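3. Materials and Methods

3.1 Study sites and participating households

The study was carried out in two neighboring districts, Itwood and Hornaneck, which share a water supply and a public market but differ in the age of their housing. Itwood consists mainly of older row houses with unheated pantries. Hornaneck was built up later, and most of its kitchens open directly onto the living area. Both districts have a long habit of buying dried leaves for tea and cooking in bulk and keeping them at home through the winter.

Households were invited by letter, and 271 replied. Of these, 200 met the conditions for entry: at least one adult who prepared food at home on most days, and at least one kind of dried leaf kept in the kitchen for more than a month. Households that sold herbs or prepared them for sale were left out. The sample was closed on June 2, 2020, and no household was added after that date.

3.2 Storage survey

Each household completed a written survey on where dried leaves were kept, in what kind of container, and how the person in charge of the kitchen decided that they should be thrown away. The survey used everyday terms. In an early version, the word "airtight" was read in several different ways, and it was replaced by a short set of plain questions about lids and seals. Respondents were also asked whether they moved leaves into an open bowl before use (Figure 2a), a habit that earlier work on home storage has mostly passed over.

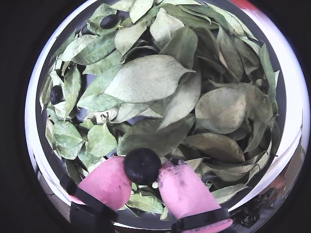 Figure 2a. Dried whole leaves in a white bowl.

Answers about age proved hard to compare. Some respondents gave the date of purchase and others the date on which the package was opened – a difference that can amount to a full season. Where both were given, the date of opening was used in the analysis. Where neither was known, the household was kept in the sample but left out of the tables on age.

3.3 Sorting and grading

A subset of 20 households took part in a sorting exercise. Participants were asked to divide leaves into those they would use, those they would use only in cooked dishes, and those they would discard. They were free to smell, bend, or crush the leaves, and no time limit was set. Grades were recorded on the Bella scale, a five-point scale developed for loose teas and adapted for this study by removing the item on brewed color.

Whole leaves were chosen over cut leaves for the exercise because the veins and the shape of the tip remain easy to judge. Mixed contents were treated as a separate class in the coding scheme (Figure 2b), and grades given to leaves in this class were not pooled with the others. 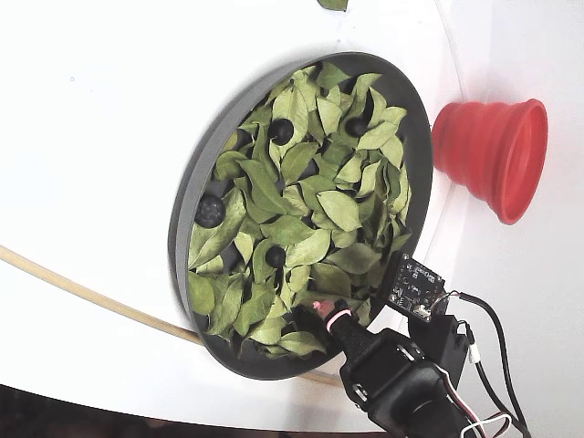
Figure 2b. Mixed contents: dried leaves with dark round balls, gray dish.

Agreement between members of the same household was higher than agreement between households. This pattern held in both districts and is taken up again in Section 4.

3.4 Kitchen conditions

Temperature and humidity were logged in every kitchen in the subset for the whole of July. Loggers were placed at shelf height, away from the stove and the sink. Field staff also noted window direction, the type of range hood, and the presence of houseplants. Plants were recorded by leaf type only, and broad-leaved climbing plants of the pothos kind formed one category.
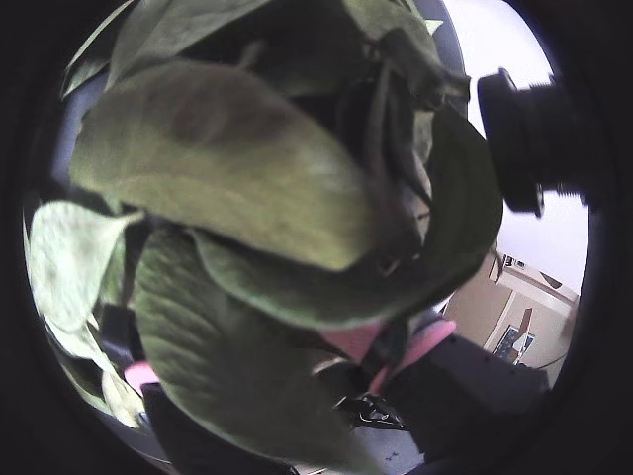 3.5 Data handling

Survey forms were entered twice, by 2 clerks working separately, and differences were settled by returning to the paper form. Logger readings were averaged by day. Photographs were coded for container material and for how fully the leaves filled the container, using the guide kept at the Dunmore office. A container was coded as "filled" when leaves covered almost all of its interior (Figure 2c).

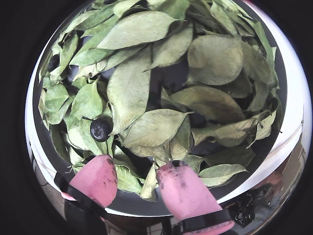

Figure 2c. Container coded as filled: stainless-steel bowl, dried whole leaves.

Missing answers were not estimated. Households that skipped more than a quarter of the survey were kept for the description of the sample – size, type of housing, years at the address – but were removed from all later comparisons.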